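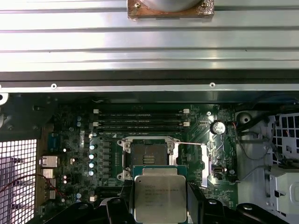
**News from the Kellon reading room**
Oct 11, 2026

Dear readers,

After a long summer with few visitors and very much dust, I can write again with some progress. The old mill books of Kellon are now in their new boxes, the first part of them can be read on a screen, and the reading room in the Ruswood house has its heating back. I will take these things one after another, and at the end there are the opening hours and a few requests.

**The mill books**

For those who joined our list recently: the mill at Kellon kept a daily book from 1818 until it closed. Each day the miller wrote down who brought grain, what kind it was, how much flour went back and what was owed. Many of the families could not pay with money, so in the same line you can find a cheese, a day of work with a horse, or a pair of mended boots. I find these lines the best part. A tax paper tells you what the officials wanted to know about a village. In the mill book you meet people who have to eat.

There are 70 books in total. They are tall and narrow, bound in brown leather or, in the poorer years, in gray cardboard that somebody sewed together by hand. Most are in good condition. The worst ones stood on the lowest shelf in the cellar of the old school, where water came in at some time before we received them, and in these the corners of the pages have become soft like felt. We do not give those out at the moment, and I ask for your understanding.

The handwriting changes often. The first miller wrote large and proud letters and made a small drawing of the weather next to the date: a sun, a cloud, or three short lines for rain. His son stopped doing this. Then comes a period with a hand so small that I need the strong magnifying glass, and I have very good eyes for my age. If you come to read, please ask for the sheet with letter forms which lies in the drawer under the window. It shows each letter in the old way and in the modern way, and after one afternoon with it most people can read a page without help.

**New boxes**

The boxes come from the firm Ammann, and they fit well. I mention this with some relief, as the first delivery in February was two fingers too short and everything had to go back. Each box holds one book lying flat. Please do not stand the boxes upright, even when the table is full. On the short side you find a label with the years, and inside the lid is a slip where you write the day of your visit. You do not need to write your name on it.

**Reading on the screen**

The catalog has moved to Zokoment. This took more time than we had planned. The old list was made over many years by several people, and each of them had their own idea about how to write a family name. One family appeared under five different spellings, and I had to go back to the books to see if they were really one family. (They were two. They were also neighbors, and they did not like each other, if I understand the entries about the ditch correctly.)

The scans are stored on the computers in the back office, and from there you can open them at both reading tables. At this time 30 of the books are complete. You can search by year and by family name. You cannot search by the text inside the pages, and I must disappoint everybody who has asked me about this. The handwriting has to be read by a person first, line by line, and typed in. So far we have typed 800 lines, all of them from the first two books.

If a page opens slowly, please wait a little and do not press the button again. When you press it many times, it opens the page many times.

Some of you wrote to ask if the scans can be seen from home. For now they can be seen only in the reading room. I hope to have a different answer next year, but first we must be sure that all the pages are in the right order. In the book of the second dry summer I have already found two pages which are exchanged.

**A small find**

Between two pages of the oldest book there was a piece of paper, folded four times, with a recipe for bread from oats and boiled potatoes. It has no date and no name. The writing does not look like the miller's. On the back, somebody calculated a sum, made a mistake, crossed it out and calculated it again.

I baked this bread at home. It is heavy and a little sweet, and on the second day it is better than on the first. The recipe says to bake it "until the neighbor smells it," so I can give you no exact time. In my oven it needed one hour and a quarter. Copies of the recipe lie next to the guest book, please take one.

**The house**

The heating in the Ruswood house works again in all rooms except the hallway. Please keep the door to the reading room closed, then it stays pleasant. The step at the side entrance is now repaired, and the rail beside it is new. Bicycles can stand under the roof by the garden wall. The gate there sticks when it rains, and you have to lift it a little while you push.

The tall cabinet from the hallway has gone to the upper floor. The maps are still inside it, in the same order as before, and the key hangs where it always did.

**Opening hours and requests**

Until the end of the year the reading room is open in the afternoons from two to six. In the morning we open only for school groups and by arrangement. If you want to see a certain book, write to us a few days before, so that it can be brought down and rest in the warm room for one night. Old leather does not like sudden changes.

We are still looking for:

- photographs of the mill with the wheel still in place, also bad ones
- a wooden book rest with a flat base, for the narrow books
- letters or bills that name the mill, which we would copy and give back to you on the same day
- somebody who can read the old measures for grain, as the Kellon bushel seems to be a different size from the one used down the valley

Please bring only pencils to the tables. There is a jar of sharp ones by the door, and it would be kind if they came back to the jar when you go home.

With friendly greetings from the reading room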